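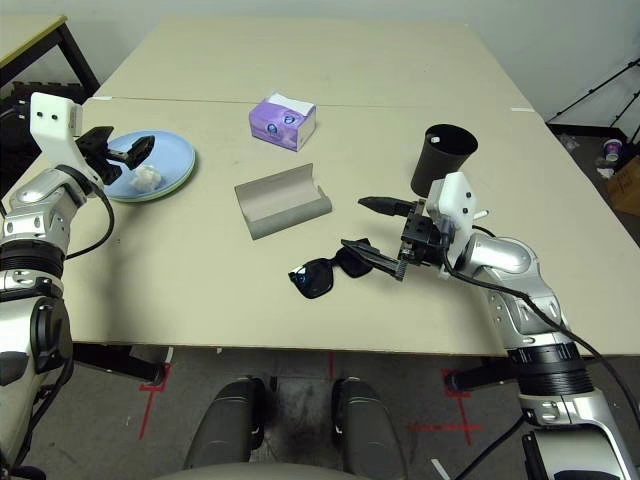 Tellard Drilach 2 review: cheap, light, mostly good

Quick one, I have a train to catch and the laptop is going back in the box tonight.

Spent most of April on the Drilach 2 as my only computer. Email, docs, way too many browser tabs, a bit of photo sorting. No games. If you want games stop reading.

Setup first. Fast. It ships with Fultosau, Tellard's own Linux spin, and you're at a desktop after picking a language, a wifi network and a password. No account needed. There's a box asking you to sign up for their cloud storage, Fontes, and you can skip it. It asks again after the first update. And the one after that. Annoying, but there's a switch under Settings > Account > Reminders. Turn it off.

Fultosau itself: dock at the bottom, search key where caps lock should be, files app that does what a files app does. Updates install in the background and want a restart maybe more often than I'd like. Printer worked. My old scanner did not, and I gave up after an evening of forum threads.

Keyboard is the best part. Deep keys, quiet, proper size arrows. Trackpad less so, the bottom left corner misses clicks and I never got used to it. Ended up with a mouse pluged in most days.

Screen is fine indoors. Outside, forget it. Glossy, and not bright enough to fight the glare even at full.
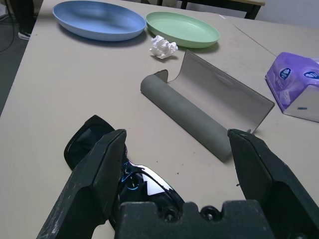
Black sunglasses on the tabletop.

Battery. I got a full workday out of it with the brightness at half, less with video calls. Calls also wake the fan up, and its a whiny little fan. The other end never complained, so the mic must be filtering it.

Storage is where they cheaped out. The base model fills up fast once you sync a photo library, and the drive is soldered. Fontes gives you 33 GB free, then it's a monthly plan. The 200 GB one was plenty for me. First sync was slow: 2,196 photos, left it overnight, still going at breakfast. After that no trouble, new stuff shows up in a minute or so.

Suspend: closed the lid, opened it, there it was. Every time except twice, when wifi didn't come back and I had to toggle it.

Ports: two USB-C, both on the left, and a headphone jack on the right. No card reader. No HDMI either so budget for an adapter.

Good: keyboard, weight, no forced account, suspend
Bad: trackpad corner, glare, soldered drive, Fontes nagging

Would I buy it? For school or writing, yes, with the bigger drive. For anything outdoors no. Will update this if the next Fultosau release fixes the trackpad.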